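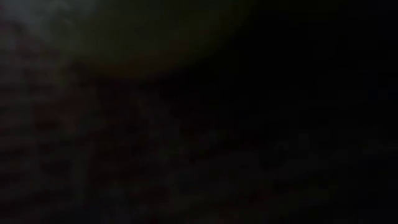

Page last changed: September 2023

Darka Workshop > Bench Group > Meeting Notes > Gripper comparison, second meeting

Print this page | E-mail this page

Present: Sirkka Ikonen (chair), Thịnh Doãn, Khang Quan, Samira Kassab, and me, Nga Trình, taking notes again. Apologies for my spelling of the part names. If I have put words in your mouth, tell me and I'll fix the page.

1. Notes from last time

Agreed, with one change. I had written that Thịnh would order new finger pads for the Ultden gripper. He says he offered to look up the price, and that was all he offered. Changed. (He did look up the price. See item 3.)

2. Where we are with the trials

Khang went first. We now have 600 picks logged across the two grippers, all on the same arm and all out of the same bins, so the numbers can finally sit side by side. Of those, 51 were failures, and he has sorted them by what went wrong: dropped on the way up, never closed on anything, or closed on two things at once. The Ultden two-finger has fewer drops. The Garg three-finger hardly ever grabs two at once but it is slow to close, and Samira said slow is putting it kindly.

Sirkka wanted to know if the bins were filled the same way every time. Khang said yes from May on, and before that it depended on who was filling them. We talked about throwing out everything before May and then didn't want to, as that's a lot of somebody's afternoons. In the end we kept the early picks in the sheet with a mark next to them, and Khang will work out the failure rate both ways.

I asked whether soft things and hard things should be counted together. Long discussion! Samira thinks no, never, a sponge and a socket wrench have nothing to say to each other. Thịnh thinks the whole point of the bins is that they're mixed. We left it that the sheet gets one more column and people can sort it however they like.

3. Finger pads

The pads on the Ultden are going shiny at the tips. Thịnh has a price for a full replacement set and it made Sirkka put her pen down. He would like to try cutting our own from sheet rubber first. Samira has done this before on another arm and says the cutting is easy and the gluing is where you lose your weekend. She'll show him. No order for now.

4. Cameras and light

This took up most of the meeting. We have the fixed view by the workspace, and we have the small one we tried on the wrist for a while. I went through a batch of stills from the fixed one before the meeting and brought the one at the top of this page, which is very nearly black. There's a big blurry greenish thing close up across the top and some reddish brown down the left, and past that I can't tell what anything is. Khang looked at it for a good while on his laptop with the brightness all the way up and couldn't name the green thing either. No arm, no gripper, no fingers that any of us could make out.

Samira's question was what the software does with a picture like that, and I thought it was the best question of the evening. Khang checked: it gets saved and counted along with all the rest, nothing stops it. So when we say we have pictures for every pick, what we have is a file for every pick -- some of them may be no use for judging a grasp. There are 2270 files in the folder and so far I've opened 41 of them. I'm not going to guess at the rest from that.

Thịnh would like a simple check on average brightness that puts the dark ones in their own folder for a person to look at. Sirkka was fine with that as long as nothing gets deleted. Khang pointed out that brightness alone won't catch a picture that is well lit and badly blurred, so he'll add some kind of sharpness score too, if he can get one that doesn't flag every plain background.

We also talked about exposure. It's on automatic at the moment. Samira would set it by hand and tape a note to the bench with the numbers on it. Thịnh worries that a fixed setting will be wrong by evening, when the light from the windows goes. We'll try it fixed for a week and compare, and whoever opens up will take one test still and look at it before the first pick. Please do look at it, I mean on the screen at full size.

5. Controller

Short one. The Cokari controller is on loan to us until the end of the trials and Khang has it talking to the arm. It closes the Garg gripper quicker than our old box did, which surprised him, but he has only run it on an empty bench and doesn't want it written down as a result. So I am writing it down as not a result. He'd like to run a proper set with each controller before we say anything to anyone. Sirkka asked how long that takes. He said two evenings if the bins are already filled, so could people please leave the bins filled.

6. Anything else

Samira would like the good hex keys back. The short set, blue holder. She isn't accusing anyone.

Sirkka raised writing the comparison up for the main Darka page. General feeling was yes, but after the pad business is settled -- it would be a shame to mark the Ultden down for worn rubber.

To do

Khang: failure rates with and without the early picks; new column for soft and hard; brightness and sharpness check.
Thịnh and Samira: cut and glue one set of pads.
Samira: fixed exposure settings, note on the bench.
Me: keep opening files and list the pick numbers for any dark ones.
Sirkka: ask how long we can really hang on to the Cokari.

Next meeting same place, once the pads are on.

N.T.

Print this page | E-mail this page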